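Section 6 - When a jaw won't let go (or won't hang on)

This is the fault I get the most messages about, so I've given it its own section. It covers the Tresier hand-held pair, left and right units, from the 2022 build onward. If yours is older, the pads come off differently and you'll want Rahel Widmer's notes on the Jamport page instead.

What happened to me: I was halfway through a fruit-sorting session one Sunday when the right unit stopped opening. It had hold of a plum and it just kept squeezing - slowly, no beep, no warning light. By the time I found the release the plum was jam and there was juice in the pivot. The log showed 400 grams at the pad and then nothing at all, because the force sensor had dropped out and the jaw thought it was holding air.

Before you start

You need a flat, well-lit spot, a soft cloth, a small screwdriver and a few bits of fruit in different sizes. I do all of this at the kitchen counter.

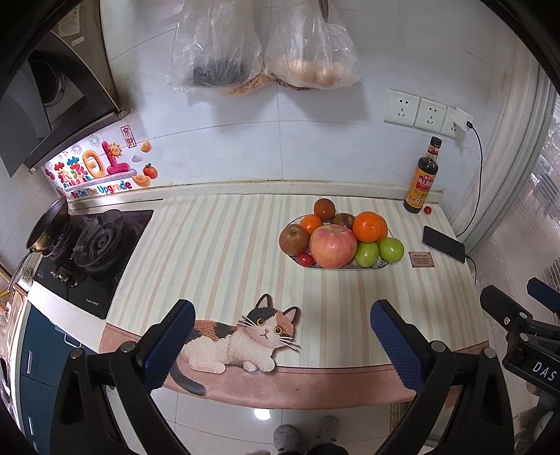
Keep the stove off the whole time, and keep your cables away from the burners. I melted a lead that way in August and I'm still cranky about it.

CAUTION: Never clear a stuck jaw with your fingers between the pads. If the sensor is out, it can't tell your thumb from a plum.

Clearing the fault

1. Let go of the trigger and count to five.

2. If the jaw is still shut, slide the release at the back of the grip toward you. It's stiff. Push harder than feels polite.

3. Switch the unit off, then wipe both pads and the pivots. Dried juice is the usual culprit.

4. Check the screws on the side plates. Snug is fine, don't crank them.

5. Switch back on with the jaw open and wait for the reading to settle. Anything over 29 at rest means the sensor still isn't happy, so go back to step 3.

6. Close gently on something small and round, then try something flat in the other unit. Hold each for a slow breath and let go.

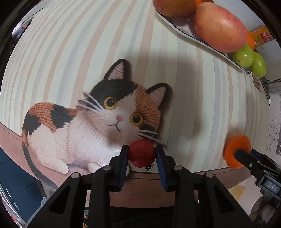
Step 6: red ball in one unit, flat orange disc in the other.

Note: test both units even if only one played up. Mine were bought together and the left one went the same way about a month later.

If step 6 fails twice, stop there and send the unit back to Brilberg with the log file. Please don't open the sensor housing yourself - I did, and it cost me a new one.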